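Dosberg Shared Offices, Tenants' Meeting
Minutes, December, started at 4:15 p.m. in the second-floor lounge

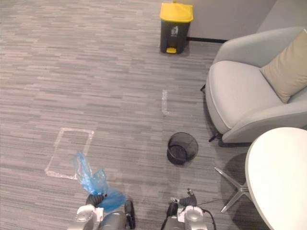
Unit 49 asked right away whether the Dekia tidying service would be charged per visit or folded into the rent, as the letter that went round had managed to say both. The chair thanked them for reading it so closely (more closely than the office had, we're afraid) and confirmed that it's per visit, at $79, with the first month free while we all make up our minds.

1. The Dekia offer
The office went over what Dekia is proposing: a two-armed robot, on the floor in the evenings, to pick up light litter and handle wastebasket bags in the lounges and along the corridors. It would leave desks alone, and kitchens too for the time being. There was a good long talk about bags, which everybody seemed to have feelings about! Thin film bags are hard to grip and harder to open, and several tenants said they struggle with them by hand. Dekia has told us that putting a fresh bag into a basket is still being worked on and that they'd like the trial to cover it.

Borbély, who hold the present cleaning contract, sent a kind note saying they have no objection so long as the recycling stays with them. Agreed, with thanks.

2. Carpet and furniture
A question came up about tape on the carpet. Dekia uses clear adhesive tape for floor marks and will lift it at the end of the trial, along with any residue. The office will ask for that in writing. Tenants would also like the armchairs put back where they were if they get moved, particularly the ones by the windows, which people are fond of.

3. The other quote
Gresach quoted $502 a month for a similar service, with a fixed number of visits. It was felt to be a fair price for a bigger building than ours, and we're going to write back and say so nicely.

4. Decision
Trial of the Dekia service agreed for one month, lounges only, between 6 and 8 p.m. 2 tenants voted against, both on account of noise, and the office promised to pass their worries along and to ask for a sound reading before the start.

Actions
Office: written terms from Dekia, including tape removal and the noise question.
Office: reply to Gresach.
All tenants: please take personal things out of the lounges by 6 p.m. during the trial, cushions and mugs included.

Closed at 5:40 p.m. There's still some cake in the lounge fridge.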